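The hat finally has a head

I have been meaning to write about the hat table for weeks, and now that there's a proper head on it I can't put it off any longer!

Some background for anyone new. I make fabric hats in the corner of our living room, mostly big floppy ones with brims that need a lot of coaxing. For the longest time I shaped them over a mixing bowl. A mixing bowl is fine for the crown, but it tells you nothing about how a brim is going to fall next to a face, and I kept finishing hats that looked gorgeous on the shelf and then slid down over my eyebrows the minute I wore them outside.

Then my friend Wahyudi Wuisan, who was clearing out her sewing room in February, asked if I wanted a styrofoam mannequin head. Did I ever! I carried it home on the bus in my lap, and two kids across the aisle waved at it the whole way to Prinlow.
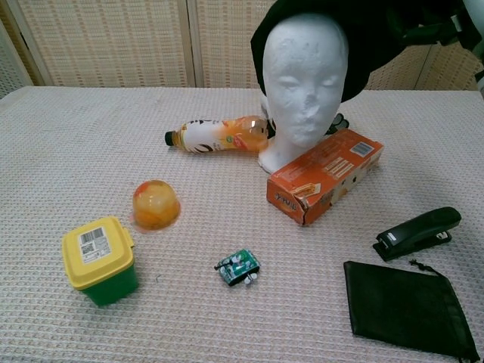
My rule used to be that the hat table was for hats only. That lasted until the first grocery run. It's the closest flat surface to the front door, so the juice lands there, and the snacks, and whatever was in my pockets, and I've decided I like it that way. I get a much better idea of a hat when it's sitting in the middle of ordinary life. If black fabric still looks good next to a bottle of orange juice, it's going to look good at a picnic.

The waffle cloth was a happy accident too. I bought it as a bedspread for the guest room and it was the wrong size (I measured the mattress the wrong way around, don't ask), but it's wonderful on a table. Pins don't roll on it! Chalk shakes right out, and it goes in the wash with the towels.

And the folding screen, oh, I love that screen. Jhosep Londoño from the secondhand place in Lekota held it for me until I could borrow a car. The woven panels make such a calm background when I'm squinting at a brim and trying to decide if one side is lower than the other. Before that I was looking at the edges of hats against a bookcase, and I couldn't tell a thing.

Next up is a stiffer interfacing for the brim, because I want a bit more swoop and a bit less flop. I also want to try a soft gray version for my sister, who has the smallest head in the family and has never once found a hat that stays put. If anyone has a trick for tightening a sweatband without making it itchy, please leave it in the comments, I'm starting hers on 3rd May and I'd love to get it right the first time.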